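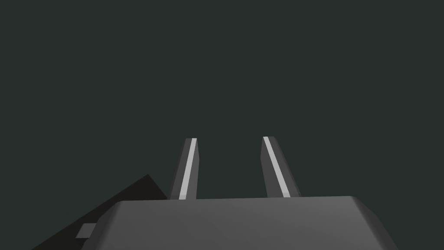
The Brindby Winter Bake is coming back to Preltenport this December, and it will be bigger, warmer and a good deal more buttery than last time! The whole programme has a fresh look to go with it. Out goes the old red and gold, and in comes a dark grey-green, as plain and even as the backdrop at the top of this page, which will be used for the aprons, the tea towels and the cover of the new recipe book. Flour shows up on it beautifully, as anyone who has already borrowed an apron will tell you.

The Winter Bake is a celebration of home baking in all its forms, from fruit loaves and ginger biscuits to the sort of pie that needs two people to carry it. Entry is free, and you don't need to be an expert. If you can make a decent scone (or would like to), you will be very welcome. 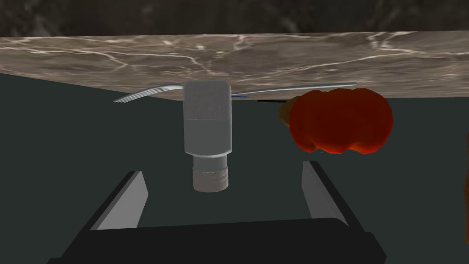

PRELTENPORT, 2018-11-14

Bakery supplier Cukel and the Brindby Baking School today opened bookings for the Winter Bake, which will fill Whitfield Hall with classes, tastings and a huge shared tea table for 3 days in December.

There are 23 classes to choose from, and most are suitable for complete beginners. Bread makers can try a slow rye loaf or a plaited milk bread. Pastry fans will find sessions on hot water crust, rough puff and sweet tarts, with plenty of time to ask why the last one went soggy. Children can join the gingerbread mornings as long as a grown-up comes too, and all ingredients are provided.

New this year is the Long Table, where 100 home bakers will each bring one cake, loaf or tray of biscuits to share. It isn't a contest and there are no judges. Bakers are simply asked to bring the recipe along on a card, so that visitors can take copies of their favourites home.

The new book grew out of those same cards. Readers sent in 2,034 recipes over the past year, many of them handwritten and a few so splashed with treacle that they took some reading. The best-loved have been tested in the Brindby kitchens and will go on sale at the hall, with weights in grams and ounces.

Places on the classes can be booked at the Whitfield Hall box office or at the Cukel shop in Preltenport. The Long Table has its own sign-up sheet at both. Please mention any allergies when you book, and bring a tin with a lid for your bakes.

ENDS

Notes to editors

Cukel supplies flour, yeast and baking tins to homes and small bakeries.

The Brindby Baking School runs day and evening classes all year round.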